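6.3 Comparing finger pads on a spread garment

Use this procedure to compare two pad sets on the Gernudum hand-held gripper before choosing one for knitwear. Allow up to 145 minutes for both sets.

Before you start

Charge the controller. Check that the linkage pins are seated and that both fingers open to the full stop. Log files are saved under the operator's name and the pad set number.

CAUTION: Keep fingers and loose sleeves away from the linkages while the controller is on.

Procedure

1. Spread the garment flat, face up, on a bed or other soft surface. Smooth the body panel. Wrinkles in the sheet underneath can stay.

2. Set the closing force to level 2 and the log rate to 500 samples per second.

3. Hold the tool behind the hem with the fingers open. The pads must face each other across the gap, with the hem just beyond the tips.

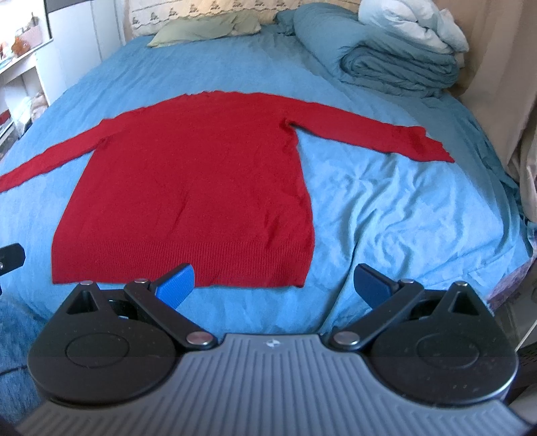

4. Lower the tool until both tips touch the fabric, then close the fingers. Stop if the sheet is picked up with the garment. Open the fingers, raise the tool slightly and try again.

5. Lift the hem straight up, hold, and release. Enter the result as HELD, SLIPPED or DOUBLE (garment and sheet together).

6. Repeat steps 3 to 5 on a cuff and on the shoulder edge. Flatten the garment between lifts.

7. Turn the controller off, fit the second pad set and run steps 1 to 6 again at the same force level.

Note: Ribbed hems and smooth knit give different results. Do not average them.

Reading the results

Compare DOUBLE entries first. If the sets are equal, compare SLIPPED entries. Error 388 in the log means the fingers closed unevenly; discard that lift and check the pins on both sides.

For pad wear limits, see 6.4.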